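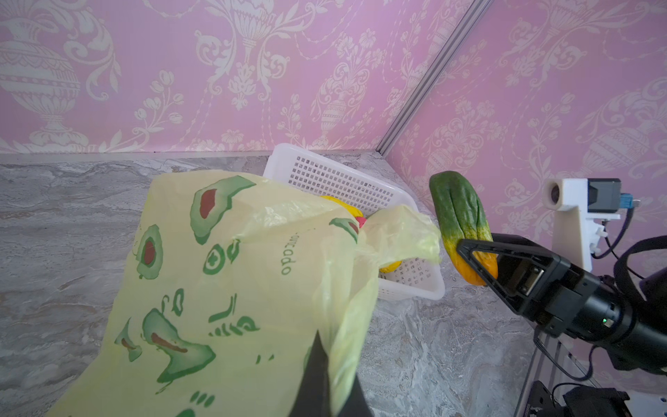 # Setting Back Focus on an Interchangeable-Lens Camcorder

If your wide shots go soft every time you zoom out from a perfectly sharp close-up, I have good news: your lens is probably fine! Nine times out of ten the back focus is off, and you can fix it yourself with a paper chart and a bit of patience. I love this job. It takes less time than making coffee and the difference on a big monitor is huge.

I wrote this up for the people who borrow our two Kettler camcorders in Skarurthorpe, but the steps are the same for nearly any camera with a removable zoom.

## What back focus is

Back focus is the distance between the rear of the lens and the sensor. When it's right, the lens holds focus through the whole zoom range. When it's wrong, you focus on somebody's eyes at the long end, pull back to a two-shot, and everything turns to mush. Heat, cold, a bumpy ride in the van or just swapping lenses can throw it out.

## What you need

- A tripod that doesn't creep
- A Siemens star chart (the round one with black and white wedges). Print it as big as your printer allows and tape it to stiff cardboard
- The biggest monitor you can get your hands on. The flip-out screen will lie to you
- A small screwdriver if your lens has a locking screw in place of a thumbscrew

## Set up

1. Let the camera run for 19 minutes before you touch anything. Sensors and lens barrels shift a little as they warm up. We skipped this once before a Thursday concert and had to do the whole thing again at the interval.
2. Put the chart at lens height, 40 feet away if you have the space. Our hallway isn't that long, so we go out to the loading dock. Check your lens manual for the shortest distance it will accept.
3. Turn off autofocus, image stabilization, auto iris and auto gain. All of them!
4. Open the iris all the way. You want the thinnest depth of field you can get, so errors show up. If the picture is too bright, dim the lights or switch in an ND filter, and leave the iris alone.
5. Turn peaking off for now. It's great for shooting, but it makes the chart look sharper than it is.

## The adjustment

1. Zoom all the way in on the center of the star.
2. Focus with the normal front focus ring until the blurry spot in the middle is as small as it will go.
3. Zoom all the way out. Don't touch the front ring.
4. Loosen the screw on the back focus ring (usually marked F.B or F.f, close to the mount).
5. Turn that ring very slowly until the middle of the star is sharp. Go past it, come back, go past again. You'll get a feel for where the best point sits.
6. Zoom in again and fix the focus with the front ring.
7. Zoom out and correct with the back ring.
8. Keep going back and forth until neither end needs any change. Three rounds usually does it, although our old Druslow zoom has taken six.
9. Tighten the screw while watching the monitor. The ring loves to move in that last quarter turn.

Then run one slow zoom from end to end and watch the star the whole way. If it stays crisp, you're done, and it's a lovely thing to see.

## If it won't settle

**Sharp at both ends, soft in the middle.** Something inside the lens may be worn or knocked out of line. Have a repair shop look at it.

**The ring runs out of travel.** Take the lens off and seat it again. Colette Huet spent almost 40 minutes fighting one of ours before she noticed the mount lever wasn't fully closed.

**The macro ring is on.** Please check this first! It's right next to the back focus ring on a lot of lenses and it will ruin everything.

**You're using an adapter.** Do the adjustment with the adapter fitted, and redo it when you take it off. We use a Peko adapter for the older lenses and it needs its own setting every time.

## Keep a note

Jacqueline Huet puts a strip of white tape on the barrel and draws a pencil line across the ring where it ended up. If the line has split by your next shoot, the ring has moved. The pencil rubs off after a while, so draw it again each time you adjust.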